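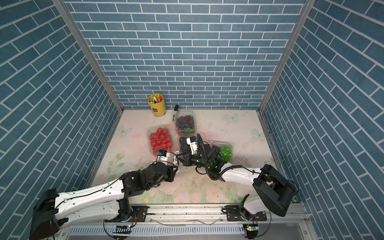
3/1/24: Brisulano cell, sticker card handover, right arm protective stops

Task: left and right arms bring the sticker card to the middle of the table, both grippers close on it, one side lets go. Fruit boxes and pen cup left on the table as clutter. 37 attempts, 2 protective stops, both on the right arm and both with the two grippers closed on the card.

Log for the first stop: wrist torque over limit for 200 ms, then brake. Left arm did not receive the stop and kept holding position against a braked neighbor. Card pulled out of square. Had to power down the right side by hand before the left would release. Second stop same pattern, shorter overrun.

The torque limit did its job. The left arm staying live after the right one faults is a safety problem and I am treating it as the main finding.
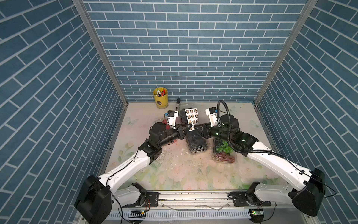

Card upright near the fingertips, clear box directly below.

Checked so far:

- Gripper force: within setting on both sides.
- Calibration between bases: off by up to 5 mm at the meeting point. Enough to load the wrist when both sides are closed and stiff.
- Right cable loop: suspected it of dragging on the wrist. Moved the arm through the handover poses with the card removed and saw no torque rise. Not ruled out at other poses.
- Stop signal: the Odudus driver raises the fault on the right channel only. Brinitz controller config has the cross-stop line commented out. Probably left that way after the bench tests in February.

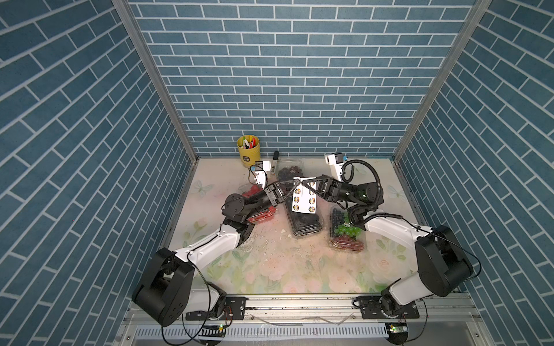

Both grippers on the card, cable loop high over the right wrist.

Restored the cross-stop line and forced a fault on each side in turn, no card. Both arms braked each time. Not yet repeated with both grippers closed, so no unattended running until that is done.

Open:

Redo base-to-base calibration. Efren Macaraeg has the target plate.
Soften the left wrist during the shared hold.
Ask Ó Dubhghaill whether the driver can refuse to start when cross-stop is off.
Wipe the table before calibrating, crumbs near the center.

Recent entries
Brinitz controller: config backup and restore
Right wrist cable loop, clip positions
Odudus driver fault codes, short list
Gripper fingertip wear check
Brisulano cell: wall panels and lighting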